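Notebook, February, visit to the open lab at Drirden

Written in the evening from my pages, so the order is perhaps not exact. Colleagues who were not there can add questions at the bottom.

We arrived with 15 minutes to spare and were put in the second group. The program had two parts: first the Isine people with their planning software, then the switch panel task, which was for me the main reason to go. The real arm was switched off during our slot, so the panel task was shown in the simulator on the big screen. I was a little disappointed at first, but in the simulator they could stop and change the view when somebody asked, and I wrote more than I expected.

The task in short. There is a panel with twelve switches, three rows of four. The rows have letters and the columns have numbers. A small display on the same panel shows a pattern in green and black, and the arm must bring the switches to the same pattern. The arm starts from a parked position away from the panel. The policy gets one view from the side and one from the wrist. It was trained on Mulcahy episodes and then tuned for the panel with 30 more, which I find very few. I asked two times if I heard the number correctly.

Views from the simulator, wide and from the wrist:
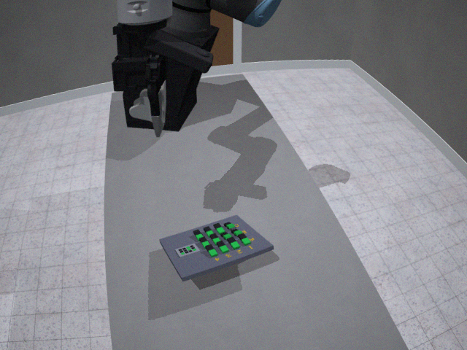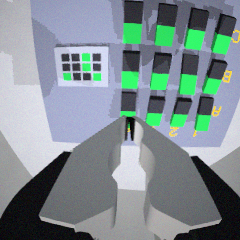
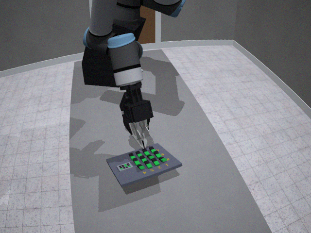 Radasar wrote back after reading my first page that the display should not be on the panel at all. If the target pattern is given to the policy as plain numbers, one can see separately whether it fails in reading or in pressing. I agree with this, and it is the same doubt I had in the room. When a run is counted as failed, their log does not say which of the two it was. The presenter said they can turn on a mode with the pattern given directly, but they had no results from it to show.

Other notes, as I wrote them:

Success is counted for the whole pattern, so one wrong switch makes the run zero. They gave up to 70 percent on patterns with few changes. For harder patterns they did not want to say a number. I would like to have the score per switch also.

Shadows. They change the direction of the light between runs, and the shadow of the arm can fall across the working area. I asked if the green is still read correctly in the dark parts. The answer was "mostly", and then the next question came.

The angle of the panel is also changed between runs. The limit of the rotation was on a slide, but the slide went away too fast. To ask by mail.

The contact model is simple. A switch has 2 states and a spring between them, nothing more. Our real switches have some play and they sometimes stop in the middle, so I do not believe that the result moves to our bench without work. The gripper also approaches with the fingers nearly closed, and on our bench this would touch the neighbor switch. We need to measure our spacing before we promise anything.

The Isine part I followed badly. The planner is fast, but the license is per machine, and we have the old machines. Brochure is in the drawer under the scope.

For us to do:
Write to Drirden for the panel model file and the rotation limits.
Ask again for the runs with the pattern given directly.
Make a first panel on our side with one row only, and with proper labels.
Return the visitor badge, I still have it in my jacket.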